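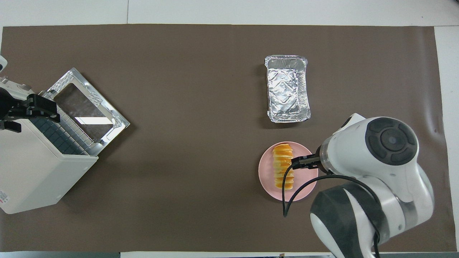
Celda 2, tarea del pan. Pinza derecha en la pila de rebanadas, horno abierto a la izquierda.

Asunto: Re: [manipulación] Parada del brazo derecho, tarea horno-bandeja

Hola a todos:

Respondo a Giorgia, cuyo mensaje copio debajo. No me convence la explicación de Naten. Según ellos, el brazo se para por "exceso de fuerza de contacto con el alimento". ¿Con rebanadas de pan? El umbral está en 8 N y en el registro de febrero hay paradas con la pinza en el aire, antes de tocar nada.

Yo miraría primero el cable negro de la pinza. Hace un bucle por encima del plato, cae sobre el papel y vuelve pegado al brazo. Con ese recorrido, cualquier giro de muñeca puede tirar del conector, y una lectura falsa de fuerza da exactamente el mismo código de error. Pliven ya nos pidió en su día sujetarlo a la muñeca y lo dejamos para más adelante.

Tampoco me gusta la puerta del horno. Abierta queda casi plana y llega hacia el centro del papel, y el planificador la trata como si terminara 144 mm antes. El brazo izquierdo trabaja encima del horno, con la pinza hacia ella. Si el derecho se para a medio camino y el otro sigue con su trayectoria - cosa que el software permite hoy -, el próximo parte no será por una parada.

Antes de aceptar otro parche de Murnance pido dos cosas: que se repitan los ciclos con el cable fijado y sin tocar el umbral, y que la parada de un brazo detenga también al otro. Subir el límite de fuerza para que la alarma se calle me parece una pésima idea, la firme quien la firme.

Y hasta entonces, el horno desenchufado.

Saludos,
R. Delacroix

El mar, 3 mar, Giorgia Cattaneo escribió:
> Buenos días:
> En la última tanda, de 600 ciclos, tenemos 226 paradas del brazo
> derecho, casi todas entre el agarre del pan y el paso a la
> bandeja de aluminio. El código es siempre el de fuerza. Naten
> propone subir el umbral y dar la incidencia por cerrada.
> Murnance tendría el parche listo esta semana.
> ¿Alguien ve algún inconveniente? Si no, lo aplico el jueves.
> Giorgia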